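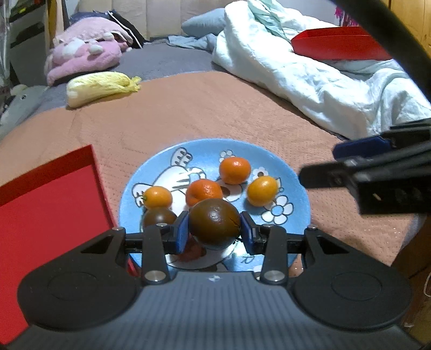
I started Pisora because I couldn't stop sending songs to people who hadn't asked for them. It was the kitchen table years: laptop open, headphones on, and a folder of demos from friends that I swore somebody should put out. In the end that somebody was me (with a lot of help from Kamlesh, who knew what a distribution contract looked like when I very much did not).

I'm Geeta Tomar, and these days Pisora is a small electronic label with 20 releases out and eight artists we love to bits. We do melodic house, some ambient, the odd drum and bass record when Fares gets his way, and one Christmas single that we bring back every December whether anyone wants it or not!

## Who does what

I pick the demos and do most of the talking. Kamlesh Ahuja looks after contracts, royalties and getting everyone paid on time. Fares Ghanem masters nearly everything we put out, and he's also half of Celtov, our very first signing. If you've heard "Oter" you've heard them both at once, and you've heard the snare we argued over for 15 emails. I still think it's too loud. Ashok Vishwakarma does our covers and the videos, and he's the person to write to if you need artwork for a playlist or a poster.

## How we work with artists

We sign one record at a time. If it goes well we do another, and if you get a better offer somewhere else we'll come to the show and stand at the front. Artists keep 60 percent of what a track earns and they keep their masters too. Remixes are a separate chat, but we always ask the original artist first, even for the radio edits.

## Sending us music

Yes please! Private streaming links only, no attachments (our inbox is old and tired). Two or three tracks is plenty, and they don't have to be finished. I listen on Tuesday mornings with coffee and I write back to everyone, though in festival season it can take me a few weeks. Vocals are great, rough vocals are fine, and if you've got a singer in mind but haven't asked them yet, tell us who, we might know them.

For bookings, press and sync, use the contact form and pick the right box so it goes to Kamlesh and not to me.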